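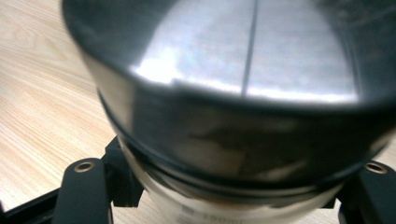 Dark lid on a white cup

From: Lena Zalewska
To: larivik-chat
Date: 22 Mar 2020
Subject: Re: [larivik-chat] Tail workshop and the con book

On the list, Unai Benítez wrote:

> Has anyone heard what's happening with the con book this year? I sent in two
> pages of my otter comic and never got a reply. Also, is Genowefa doing the
> tail workshop again? I missed it last time and everybody came out of there
> with something great. My own tail droops like a wet sock and I'd love to fix
> it before August.
>
> Unai

Hi Unai, hi all,

Yes to both! Your otter pages are in, I have them open right now and I love the one with the ferry. Sorry for the silence. The submissions address was still forwarding to Przemysław's old account, and he only found the pile last night. If you sent art and haven't heard from me by the end of the month, please write to me directly.

The book is going to be 70 pages, our biggest so far (Larivik 4 had a folded sheet and a sticker). We're printing 700 copies at Workberg, who did the badges last time and got the colors right, even Lucyna's impossible teal. Black and white inside, color on the cover and the middle spread. Art should be 300 dpi with a little room on the inner edge, as the binding eats more than you'd think. Stories up to 1,000 words, please. I have one that is four times that and I'm trying to be brave about it.

Theme is still "Night Train," so conductors, sleepers, stowaways, station cats, whatever you like. I would be so happy to get more birds. We have wolves for days.

Now tails. Genowefa is doing the workshop again and this time she gets two sessions, one for beginners and one for people who want to rebuild something they already own. Unai, you want the second one. She told me droop is nearly always the belt loops being too close together, and that you should bring the tail AND the belt you wear it with. She has fur offcuts in gray, rust and cream, but if you need a certain color, bring your own. Curved needles too if you have them, there are never enough to go around.

Oh, and the Kurek room is ours again for the dealers, with the good windows. Table list goes up once Przemysław has answered everyone.

Still looking for a cover for the back of the book. Sketches are fine at this stage!

Lena

--
Lena Zalewska (Skunard, the striped one)
con book, Larivik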